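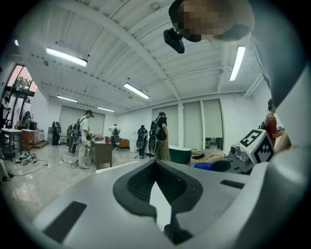 Ticket 339: Lights and glare in the workspace
Opened by: me (desk near the window)
Status: open, waiting on parts
Site: Trurkavside

First entry, Saturday, August 22, 2020

OK so I'm finally writing this up, after grumbling about it all week! One of the fluorescent tubes has started buzzing, and it takes ages to come on (a good 13 seconds this morning, I timed it on my phone). Once it's going it's fine for a while, then it flickers for a bit and settles down again. The glossy floor makes the whole thing twice as annoying, as you get the flicker from above and then again off the tiles.

What I've tried so far:
Switched everything off at the wall and back on. Same buzz.
Gave the tube a quarter turn and pushed it back in. Quiet for an hour, then it started up again.
Swapped it with the tube from the next fitting. The buzz stayed where it was, so I'm guessing the tube is OK and the fitting isn't.

Second entry, same day, after lunch

Caruso support called back, which was quick. They think it's the ballast and want the part number off the label. I got up the ladder and the label is mostly brown now, but I could read Primport and a 3 at the end. Sent them that. They also asked if it gets worse when the fan is on, so I ran it on low and then on full. No difference that I could hear, but then the fan is pretty loud on full (sorry, not very scientific).

Third entry

Ballast is ordered, Skumeck has it in stock. While I was at it I asked about going over to LED, and they said the old fittings can be rewired. We did get a quote for that back in February and it came to around 3,000 for the room, so I've attached it again in case anyone feels generous.

Until the part gets here I'm leaving the bad one switched off and I've moved my chair over a bit. Please don't turn it back on! There's tape over the switch. I'll update this when the ballast is in.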